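Saturday, late

Long day at Kevdale but a useful one. I wanted to settle the question of whether the wrist view alone is enough to train on, or whether we need the head view as well. I have been putting this off since December.

The full set now stands at 3,071 demonstrations, all done by hand with the two grippers. Of those, 1,394 have both the wrist and head recordings properly lined up in time. The rest are wrist only, from the months when we hadn't sorted out the clocks. I had always treated that older part as the weaker half, and I wanted to know by how much.

So this morning I trained two policies on the same 1,394 demonstrations. One gets only the wrist views. The other gets the wrist views plus the head view. Everything else is the same: same number of steps, same seed, same action length. Then I ran each for 200 trials on the arms, with the start positions read off a list so that I couldn't favour one or the other without meaning to.

Wrist view first, then head view, same desk: 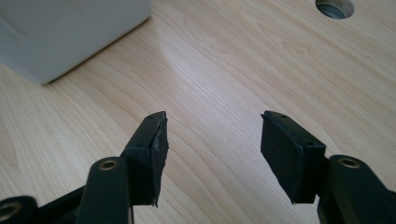
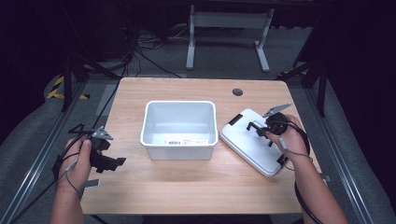 On single-handed picks there was nothing in it. Both policies lined up the fingers and closed at much the same moment, and I couldn't have told them apart by watching. The difference came when the two hands had to work together. The wrist-only policy would start the second hand too early, or wait for something that had already happened. The one with the head view did this far less often. It also recovered better after a bad start — it would back off and try again, where the other one tended to carry on closing on nothing.

I was surprised by how well wrist-only did on placing, though. I had expected it to lose track of the target on the way over, and mostly it didn't. My guess is that the wide lens picks up enough of the desk edge and the fixed things on it to work out where it is. If so, that is a warning as well, as it may be learning our desk and not the task. I should repeat the run at Pullmont, where the desk is darker and there is nothing on it to steer by.

Also tried adding the older wrist-only demonstrations back in, with the head view blanked out for those. Training was slower and the loss curve looked ugly for the first part, but it settled. No trials on that one yet. The arms were running warm by four and I didn't want to mix results from before and after a rest.

Two things to fix. The log on the Plotia machine still writes local time, so I had to shift one batch by hand again. And the success rule for placing is too loose. I passed several trials where the object was down but badly turned, and I was probably kinder about it in the afternoon than in the morning. Will write the rule out properly and score the whole lot again from the video before I show anybody a table.

Home by seven. Rain all the way. Left the blanked-out run going overnight with a checkpoint every hour, and must remember to clear the old ones off the disk on the way in.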